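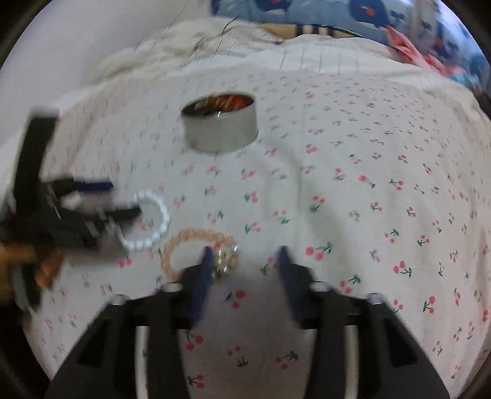
Tidying corner: the bead tin

I started on the bedroom last week and got as far as the bracelets. Some of you will remember that in the last issue I promised a whole-room report, drawers and closet and all. Well, you're getting one tin instead, and I'm not even sorry, because I had a lovely time with it.

For years my beaded things lived in a shoebox lid on the dresser. Every morning I'd pull out one bracelet and three others would come along for the ride, hanging on by a clasp. Then Orvokki Manninen came by for coffee, looked at the lid, looked at me, and went home and brought back a round metal tin with nothing in it. Plain silver-gray, wide and low, no label to scrape off. I've been using it ever since, and it's a huge improvement on the lid (it has sides, for one thing!), but over the summer I kept dropping things in without looking and it got full right up.

So I took it to the bed. I always sort on the bed. A table is too hard and beads bounce off it and go under the radiator, where I have lost more than I'd like to say. A sheet catches them. Mine is the cherry one, cream with little red cherries all over, and I'll admit it's not the smartest choice when half of what you own is red. A loose red bead on that sheet is a hide-and-seek champion. Kátia Camargo uses a plain white bath towel with the edges rolled up, and she's probably right, but I like my cherries.

I put the tin down with the lid off and just looked for a minute before I touched anything. I'd recommend that part. White beads had ended up on top, a nice round glossy bracelet I'd forgotten I liked so much, with some pale pink ones behind it. Then the ambers and browns, which I wear from October on. And squashed over to one side, a big snarl of bright red cord that I'd been pretending wasn't there.
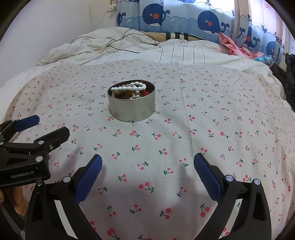 How I untangle things

Slowly, mostly! Lift the top piece straight up and stop the second you feel a tug. If it tugs, put it back and take hold of whatever is underneath. I used to yank, and yanking is how I came to own a jar of single beads from a necklace I bought in Karkier and wore 2 times.

For cord and tassels I use a blunt darning needle and work from the loose end in. A fingernail does fine if your nails are better than mine. Arvo Mäkelä wrote in to suggest a dab of talcum powder on stubborn knots, and I've tried it on string and it does help, only please keep it away from anything pearly until you've tested one bead.

Once everything's apart I lay it in rows by color and check the elastic. Give each bracelet a gentle stretch. If you can see the elastic going thin and fuzzy between the beads, it's restringing time, and better now, over a bed, than in the middle of the grocery store. Ask me about the grocery store sometime.

Then back in they go, heaviest at the bottom, the ones I wear most on top. Anything with a tassel gets its own little cloth bag from now on. Tiina Oksanen sews hers out of old pillowcases and says she can get six from one case, which I fully intend to copy in January when it's too dark to do anything else.

If you've got a tin, a lid, a bowl or a sock full of beads that needs an afternoon, write and tell me how it went. And if anyone has a good way of keeping earrings in pairs, I am all ears (sorry). The closet will be next time. Probably.

Filed under: Around the House, Sorting & Storing

More from the newsletter
The button jar, part two
Valtteri Vuorinen on folding fitted sheets
What I found behind the dresser
Letters: your best drawer dividers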